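Subject: Re: [manip-users] Gripper opens by itself at the end of the approach, sim only
From: Gonçalo Leitão
To: manip-users

Bindu Kartha wrote:

> We are still seeing the drop on our side, with the April build of
> Veloso. The arm picks the object up off the start pose, carries it
> across, comes down to the place pose, and then the fingers open
> before the place command goes out. It does not happen every run.
> I had 2 in one batch and none in the next. Same seed list, same
> scene file.
>
> Serpil thinks it is friction. I raised the finger friction and it
> made no difference that I could measure. Can anyone reproduce it
> outside our scene? And is there any chance it happens on hardware?
> We are supposed to move this policy to the real arm soon and I
> would like to know before we do.
>
> Bindu

Bindu, I can reproduce it. I don't think it is friction. Details follow, and then the part that worries me.

I ran 2,000 episodes overnight on the Drurero scene set with the stock controller and no policy in the loop, only scripted waypoints. 1,764 finished clean. Of the rest, most were ordinary planning failures that we already know about (joint limit at the elbow, no path, timeout). After I took those out I was left with a small group where the log shows a valid grasp, a valid approach, and then a finger width going to fully open with no open command anywhere in the command log. I went through them by hand and they all look like what you describe.
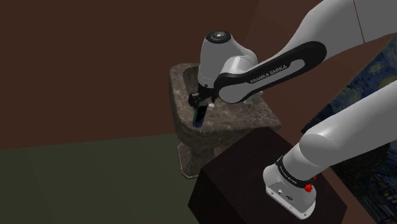 The fault comes in at the handover between the approach controller and the place controller. Veloso stops one and starts the other, and for one control step neither of them owns the gripper. If the step lands while the wrist is still moving, the gripper falls back to its default target, and the default target in the config is open. I first saw it clearly in the bathroom room from the set, the one with the marble pedestal sink and the Starry Night print on the wall, where the arm has to reach out from its block and bring the gripper down over the sink top. The forearm comes across at a slant and the wrist has to stay upright under it, so the wrist joints are usually still correcting when the handover fires. In the kitchen rooms the arm mostly settles before the handover and the gap does no harm. I think that is why your two batches disagreed. With a busy machine the timing moves by a step and you either hit the gap or you don't, even with the same seeds.

To check, I took episode 443, which fails for me nearly every time, and made one change: I set the default gripper target to "hold last" in place of "open". The drop went away. Then I put it back to "open" and made the approach controller wait until joint velocity was under the threshold before releasing. The drop went away again. Changing friction with everything else left alone did nothing, same as you found.

On hardware. I would not run this on the real arm yet. I asked Abílio Simões, who looks after the Detness cell here, to read through the driver wrapper. The wrapper reads its default target from the same config file as the simulator. So the gap could well be there too. A dropped object is the mild version. What bothers me more is that during the same step the collision thresholds are also reset to their defaults, and those are a good deal higher than the ones we set for work near people. I have not confirmed that on the arm and I don't intend to try it with anyone inside the fence.

What I suggest for now:

Set the default gripper target to hold last in your own config. Do not wait for a release.

Set the collision thresholds in the defaults block as well as in the task block, so that a reset lands on the low values.

If you log at the task level, switch to the control step level while you look for this. At task level the open does not show up at all and you will only see the finger width change.

Hold last has a downside. If the controller dies in the middle of a task, the gripper will stay closed on whatever it has, and someone will need to release it by hand with the arm stopped. For our cell we can live with that. Anybody handling something fragile, or working with a gripper stronger than the stock one, should think it over first.

Sérgio Neves has opened a ticket with the Vodora people for the handover itself. My patch with the velocity check is attached there. It adds a short pause at the end of each approach, so cycle times will go up slightly, and if you compare against older numbers you should rerun the baseline.

Serpil Çetinkaya, if you still have the logs from the first batch, could you look for a step where the gripper owner field is empty? If it is empty right before the width changes, we have the same fault. If it is filled in, then there is a second problem and I would like to see the log.

Gonçalo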